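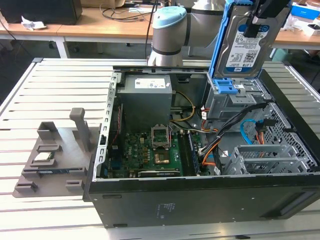 Cardoso Perfect Binder, Model 978

Tabletop glue binding for small publishers, print shops and university presses

The Cardoso 978 is a single-clamp perfect binder for paperback books. It mills the spine, applies hot-melt glue and nips the cover in one pass. It is meant for short runs: advance reading copies, poetry and essay collections, local histories, course readers, and reprints of backlist titles that sell a few dozen copies a year.

The machine takes its name from the prefix that starts most ISBNs. It has been sold through Stukville Book Equipment since the first version came out, and we stock it along with glue, milling blades and spare parts.

Who buys it

Most of our customers are publishers with a small list who used to send every job to an outside printer. A printer may ask for a minimum order, and a publisher who only needs a box of review copies ends up paying for a pallet. With a digital press or a good office printer for the pages, the 978 covers the rest of the job up to trimming.

Tustamier Editions, which publishes translated fiction, has run its advance copies on a 978 for two years. "We used to decide on a review list in one meeting and see the books long after," says publisher Ildikó Farkas. "Now the proofs go out the same week. The final edition still goes to the printer. I would not want to bind a full print run on this, and it was not sold to us that way."

How it works

The operator squares up the printed pages and sets them spine down in the clamp. The clamp closes and holds them while the carriage moves over the milling cutter, which roughens the paper so the glue can grip. The carriage then crosses the glue tank, where two rollers coat the spine and a wiper removes the extra. At the end of the track the cover is waiting on the nipping table. The table rises, presses the cover to the spine and holds it for the set time. The clamp opens and the book drops onto the delivery tray.

Nip time, milling depth and glue temperature are set on the front panel. Up to five jobs can be saved, so a title that comes back for reprint can be run with the same settings as before.

Side glue is applied along the hinge by a second pair of rollers. It can be turned off for thin booklets.

What it will bind

Trim sizes from pocket paperback to letter size, bound on the long or the short edge. Uncoated book paper gives the strongest spine. Light coated stock can be bound if the milling depth is increased, and we suggest making a few test books before starting the job. Heavy coated stock, the kind used for photography books, should be sewn or bound with PUR glue. The 978 is not a PUR machine and the tank can't be converted.

Covers should be printed on cover stock with the grain running parallel to the spine. Covers with grain going the other way will crack at the hinge - this is the most common complaint we hear from new owners, and the machine is not the cause. Laminated covers are fine if the inside is left bare.

The 978 does not trim. Books come off the tray with three rough edges and need to go through a guillotine. If you don't own one, ask us about the Cardoso hand-lever cutter, which fits on the same bench.

What comes in the crate

Binder with clamp and carriage installed
Milling cutter, fitted
Spare set of blades
Starter bag of hot-melt glue pellets
Paper dust bag
Tank scraper and hex keys
Printed manual in English and Spanish

A stand is sold separately. Any level bench that can carry the weight will do, but leave room on the left side for the dust bag.

Glue

Use hot-melt pellets made for spine binding. Craft glue sticks and packaging glue have the wrong thickness when melted and will clog the wiper. We sell spine glue in small bags and in full cartons. Side glue is a different grade and is sold separately. Keep both in a closed container away from paper dust.

Care

Empty the dust bag at the end of each working day. Wipe the clamp jaws with a dry cloth. The glue tank does not need to be drained between jobs, but glue that has been heated and cooled many times turns brown and goes brittle, and it should be replaced when that happens. Blades can be sharpened once. After that, order a new set.

The rollers should be checked for level every year. Owners can do this with the gauge in the manual, or send us a message and we will arrange a visit.

Warranty and service

Parts and labor are covered for two years from delivery. Blades, wipers and dust bags are wear items and are not covered. Service in the Punevham area is done at your shop. Outside that area we first go through the problem by phone, and most calls end with us mailing a part. Benjamín Bravo runs the service desk and can also answer questions before you buy, such as whether your paper is suitable. He will bind a sample for you if you mail in a printed set of pages and a few flat covers.

Delivery and training

The binder ships by freight in one crate. Please tell us when you order if your building has stairs and no elevator. Orders in the Punevham area include a half day of training for one or two operators. Other customers can book the same session at our showroom at no charge.

Price

Prices are given on request and depend on freight, voltage and whether you add the stand or the cutter. The price list was last revised on Jan 21, 2020. Registered nonprofit presses and public libraries should mention this when they write, as a separate list applies. We take older Cardoso binders in trade if the carriage still runs.

Related items

Cardoso hand-lever cutter
Steel stand with shelf for Model 978
Spine glue pellets, bag or carton
Side glue pellets, bag
Milling blades, set
Replacement wiper and roller kit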